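The Scarf I Almost Didn't Finish Listening To

The Scarf I Almost Didn't Finish Listening To

My mother has a saying for everything, and for most of my life I let them go in one ear and out the other. When I was a girl in Mollwood she used to tell me, "Close the gate behind you even if you are coming right back." I thought she meant the goat. We did have a goat, a very greedy one, and she did get out more than once, so you can understand why I took it that way.

I have been thinking of that gate all through August, and it is because of a small falling out I had with my neighbor across the landing. We both live in the old building on Sternska, the one with 60 mailboxes downstairs and only one light that works. She had knocked one evening to ask if I would water her plants while she was away in Wiver. I was tired and had onions on the stove, and I said yes in the kind of voice that means no. She heard it. She thanked me very politely and asked somebody else.

Now, a grown woman should be able to walk eight steps and say sorry. I didn't. I told myself I was coming right back to it, tomorrow, or after the washing, or when she got home. And every day that I left it open, something else wandered out. First we stopped having our coffee. Then we stopped chatting on the stairs, and by the third week we were both listening at our doors so as not to come out at the same time (I know she was doing it too, I could hear her slippers).

One morning I took the 181 bus down to Park, where I like to walk when my head is full. There is a bench near the pond there where a father was sitting with his little boy, and the boy had thrown his sister's hat in the water. The father didn't shout. He only said, "Go and tell her now, while it is still small." The boy went off dragging his feet, said his piece, and two minutes later the pair of them were poking at the hat with a stick and laughing like anything!

Well, I sat there with my face burning. I was on the next bus home.

I had been knitting a scarf that summer, 182 rows of it, gray and a bit crooked at one end, meant for myself. I wrapped it in tissue paper and knocked on her door before I could start thinking again. I had a whole speech ready – and all that came out was, "I was rude about your plants." She looked at me, and then at the scarf, and then she put the kettle on. We talked until past nine. The plants are fine, by the way, apart from one fern.

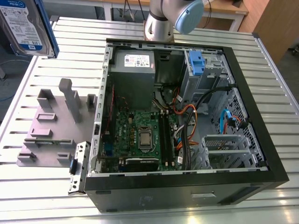
I called my mother the next day and asked her about the gate, and whether she had meant all this when she said it. She was quiet for a moment and then she said no, dear, she had meant the goat.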